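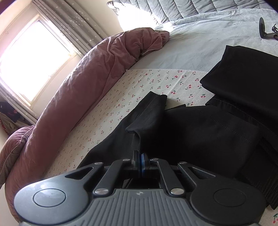

Three weeks with the Orkent hand gripper

October
Posted by the owner of this blog

I have wanted to write this review for some time, but I wished first to use the thing properly and not only to open the box. Now I have folded clothes with it on 20 evenings and a few mornings, so I think I can say something fair.

The Orkent is a gripper that you hold yourself. It has the same two fingers that one would mount on a robot arm, but there is no arm. You carry it, you close the fingers, and the recording of your movement can be used later to teach a real robot. I bought the kit from a reseller in Tamarton, for 939 with the shipping included. The same kit without the carrying case was cheaper by 31, and if I ordered again I would leave the case. The zipper is poor and the foam inside smells of glue.

Setting up

The assembly took me one evening. The paper manual is short and the drawings are small, but the finger linkages can only go together one way, so it is difficult to make a big mistake. You will need your own small screwdriver. The one in the box is too soft and I damaged its tip on the second screw.

The software is called Clivine and it is a separate download. I had to install it twice. The first time it did not find the gripper at all, and I lost an hour before I understood that my cable was for charging only. Please check your cable before you write to the support, as I did. They answered the next day and they were very polite about it.

How it is in the hand

Between the fingers there is a narrow wheel with blue rims, and I looked at it a long time before I used the kit for the first time. The ribbed part in the middle is good. My hands get dry in the cold months and many plastic tools slip from me, but this one does not. The weight is another matter. After 17 minutes my wrist begins to complain, and I then change to the left hand, with which I am slow. A person with bigger hands may not notice this. I would like to have a strap, or some kind of support under the wrist.

The noise is small. I can work with the bedroom door open and it does not disturb anybody in the next room.

Working with clothes

I chose laundry because I have always plenty of it. I work on the bed, on the sheet with the cherries, where the light from the window is best before noon. Towels are easy. T-shirts are easy too, if you take the hem and not the middle.

Black clothes are the hard ones. On black cloth I can hardly see where one layer ends and the next one begins, and I suppose that for a robot it must be still worse. What helps me is to turn up a little flap near the edge first, so there is something to take between the fingers. Then I go slowly. If I hurry, I catch two layers, and the whole thing comes up from the bed like a wet fish.

Thick seams it holds very well. Thin lining it sometimes loses, mostly when I lift too high. I have not tried silk and I do not own any.

One practical remark – lay the garment diagonally. The instructions show everything straight, parallel with the table, but on a bed you must bend over it, and with the diagonal position my back was much better in the evening.

Compared with the Blöndal

Before this one I had the Blöndal on loan for a weekend. It is lighter and it closes more quickly, and for small hard objects like pens or spoons I preferred it. For cloth I did not like it so much. Its fingers are smooth and the fabric slid out again and again. The Blöndal software was nicer, I must say. In Clivine the save button is next to the delete button, and both are gray. I have already lost one good recording of a pair of jeans.

Would I buy it again

Yes, but in the cheaper version. If you want only to try the idea, it is a lot of money, and perhaps you can borrow one as I did with the other. If you plan to work with fabric often, the Orkent is the better tool of the two I had in my hands.

Next I want to try socks. The pairs are easy to lay together, but the rolling I still cannot do with two fingers, and if some reader has a method for it, please write it in the comments.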